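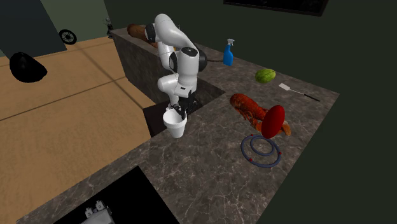 Brendana (restaurant guide)

The Brendana is a pocket-sized restaurant guide to the town of Cidcombe, sold every March at newsstands, bookstores and the better class of gas station. It rates places to eat with spoons, from one to four, and prints a short unsigned write-up of each. I've bought every edition and I've argued with most of them, so take this entry as the work of a fond reader with opinions. Where I'm only passing on gossip I've tried to say so.

History

The guide was started by Nadhirah Nasution, who had moved to Cidcombe for an accounting job and couldn't work out where to have lunch. She kept notes in a spiral pad, the notes got lent around her office, and eventually a printer down the street offered to run off a small batch for her. That first edition covered 14 restaurants, all of them within walking distance of her desk, and it was stapled by hand. I have one and the staples have rusted through the middle pages, right across the entry for a noodle counter that closed years ago (and which I still think about when it rains).

The name has been explained in different ways. Nasution's foreword to the second edition says it was the name of a boat she once took a vacation on, and I see no reason to doubt her, though there's a persistent story that she got it from a brand of stove.

Later editions grew quickly. The stapled booklet became a proper paperback with a green cover, the office neighborhood became the whole town, and then the surrounding villages got in too, under the heading "Worth the Bus." The current edition lists 182 places and has a print run of 3,000, which for a town this size is pretty wonderful! My neighbor keeps hers in the glove compartment. I keep mine by the phone.

Justinas Dambrauskienė took over as editor when Nasution stepped back to write the annual essay at the front, and he's the one who brought in the index by dish. If you want dumplings, you look up dumplings. I can't tell you how many evenings that index has rescued.

How the ratings work

Inspectors pay for their own meals and claim the money back afterward. They book under borrowed names, they go at least twice, and one of those visits has to be lunch. I like the lunch rule a lot. Plenty of dining rooms put on a terrific show at eight at night and then serve you a tired club sandwich at noon, and a guide that began as somebody's lunch notes ought to care about that.

The spoons are defined on the inside cover:

One spoon: good food, go if you're nearby.
Two spoons: good enough to change your plans for.
Three spoons: book ahead, and bring someone you like.
Four spoons: the best cooking in the area this year.

A place can be listed with no spoons at all, and people misread this constantly. It isn't a black mark. A restaurant the inspectors dislike simply gets left out, so an entry with no spoons means a decent meal and nothing to be embarrassed about. I've had some lovely suppers in no-spoon places, usually with better bread than the three-spoon ones.

There's also a little drawing of a coat hook beside certain entries. It marks a room where a person eating alone will be treated well. That means a real table with a real light over it, and a waiter who doesn't whisk the other place setting away like you've been stood up. I eat alone a good deal and I'd give up the spoons before I gave up the coat hook.

Prices are given for a starter, a main course and a glass of the house wine, before tip. They're collected over the winter, so by fall they run low. Add a bit.

Notable restaurants

Drultska has held four spoons longer than anyone else. It's a small room above a dry cleaner, with a set menu that changes when the kitchen gets bored, and the write-up hardly varies from year to year: the soup, the duck, the plum thing at the end. I went for a big birthday and had the duck. My brother-in-law had the fish and wouldn't swap, and he's still smug over it. The line for tables opens at nine in the morning on the first of the month, and you do need to be dialing by then.

Šimkus is the other name that comes up whenever people talk about the guide. It went from no spoons to three in a single edition after a change of chef, dropped back to one the next year, and has been at two ever since. Opinion in town is divided and I'm firmly on the side of the beet salad. Their business lunch is the best bargain in the book, a proper three courses with coffee, and if a client is paying you can talk them into the cheese as well. The windows steam up. Sit at the back. 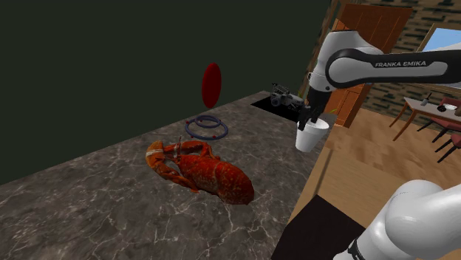 Criticism

The complaint heard most often is that the guide prefers quiet rooms. Anything with a television, a dance floor or a children's menu has a hard time getting past one spoon, and the barbecue places out by the highway were missing altogether for several editions. Dambrauskienė conceded the point in print and added a section called "Loud and Good," which I think is now the most cheerful part of the book.

Others object to the length of the write-ups. They're capped at 200 words, and the cap applies to everybody, so a sandwich window gets the same space as a restaurant with a wine cellar. I go back and forth. It does keep the writing brisk, but I'd happily read another page on Drultska and a bit less on where the sandwich window buys its pickles.

Then there's the matter of desserts. The guide is stingy with them! Whole entries go by without a mention of anything sweet, and I've written in twice to say so. The second time I got a very polite postcard.

Related publications

A wall calendar was tried once and not repeated. A supplement on breakfasts comes out in some years, folded into the back of the main book, and it tends to fall out in the store, so check yours before you pay. Old editions turn up at yard sales fairly cheaply, apart from the stapled one, which people hang on to. If you spot a second edition with the foreword intact, I'd love to hear from you, as mine has a coffee ring over the part about the boat.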